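Varken marble run, 58-piece set

We bought the Varken marble run for a four-year-old and a seven-year-old to share, and it has been out most afternoons since July. The set has 58 pieces: straight tracks, curves, towers in two heights, a funnel, a bell and 10 glass marbles in a cotton bag. Everything else is beech, sanded smooth, with painted ends in red, yellow and green.

The tracks rest in notches cut in the towers. Most fit well. Two of ours were tight at first and needed a firm push, which the younger child couldn't manage alone. The towers stay put on a hard floor but wobble on carpet, so we build on a tray. 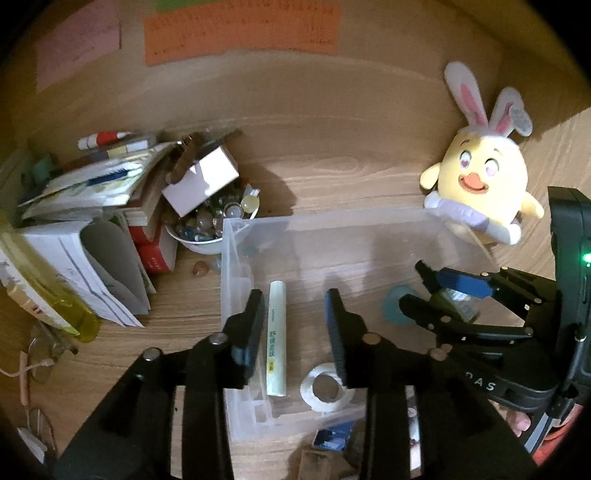

Can it be combined with tracks from other makers?

Wukar tracks fit the notches and marbles pass across the join without stopping. Pluker tracks are a little too wide and sit on top of the notch, so the marble jumps off at the first curve.

The instruction leaflet shows six layouts. The first three are easy enough for a four-year-old with an adult nearby. The last one uses every tower and took the seven-year-old most of a Friday afternoon – she took it apart the same evening and built something of her own.

The funnel is the favorite part. A marble goes around it many times before dropping through, and the bell at the bottom is quiet enough to live with.
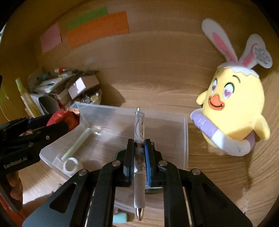
Reviewed by Ásdís Snorradóttir
Wooden toys and puzzles

The paint has held up. There are a few chips on the green ends, where the pieces get knocked together in the box, and none on the tracks themselves. The box is thin cardboard and split at one corner in the second week. We now keep the set in a drawer.

The marbles are small, so this is not a toy for a house with a baby or a toddler who still puts things in their mouth. The maker says age four and up with supervision.

At 78 dollars it costs more than the plastic runs. The larger set has 87 pieces and adds a second funnel and a staircase. I would start with the smaller one and add loose tracks later.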